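Accueil | Forums | Matériel | Sécurité | Connexion

Défaut de préhension, main droite — arrêt en pleine tâche vaisselle

kumwood_18
Banc cuisine : évier double bac, égouttoir dans le bac droit, lave-vaisselle ouvert. Main droite Skimow. Au cycle 287 sur 1000, perte du retour d'effort au pouce. Le contrôleur a continué à fermer les doigts. Arrêt d'urgence manuel, 18 s après la première alarme.
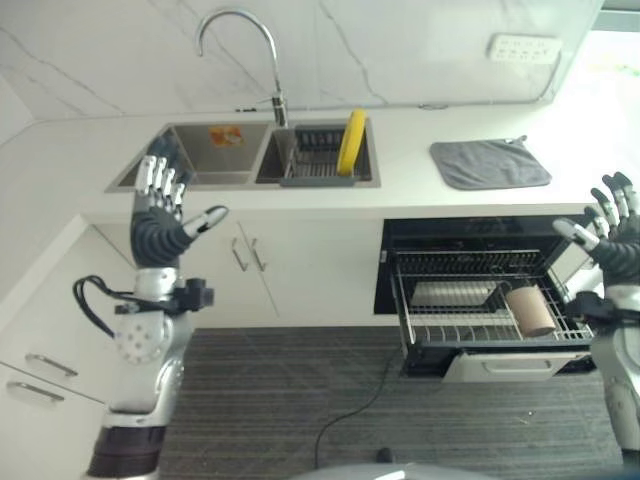 Prunivura : un retour perdu doit couper le couple, point. Si la fermeture continue, la surveillance est mal configurée. Ne relance pas avant d'avoir lu le journal.

kumwood_18
Journal lu. Le seuil de délai du bus est à 1000 ms, valeur d'usine. Je soupçonne le faisceau au poignet.

rweyemamu_b
Pas d'accord sur le faisceau. Une coupure franche donne un code différent. Vérifie d'abord l'alimentation du codeur.

kumwood_18
Codeur mesuré, tension stable. Essai repris à vitesse réduite, approche de l'assiette jaune dans l'égouttoir, couple bridé.

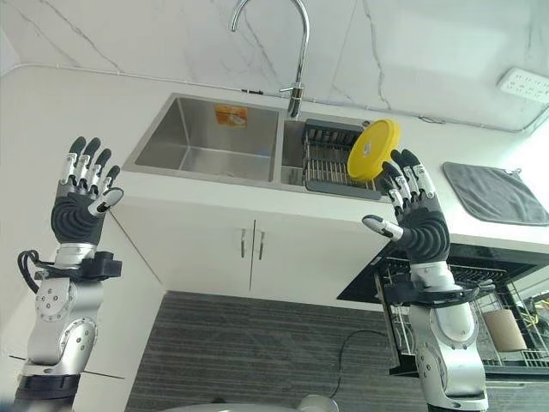 Le défaut revient uniquement en flexion du poignet. Je remplace le faisceau et j'abaisse le seuil. Le bridage reste en place jusqu'à la fin de la série.

rweyemamu_b
Le connecteur peut donner le même symptôme. Contrôle le sertissage avant de commander.

Sujets récents
Étalonnage du pouce après démontage
Arrêt d'urgence : câblage double canal
Mise à jour de septembre, régressions

Contact | © Forum Prunivura | Haut de page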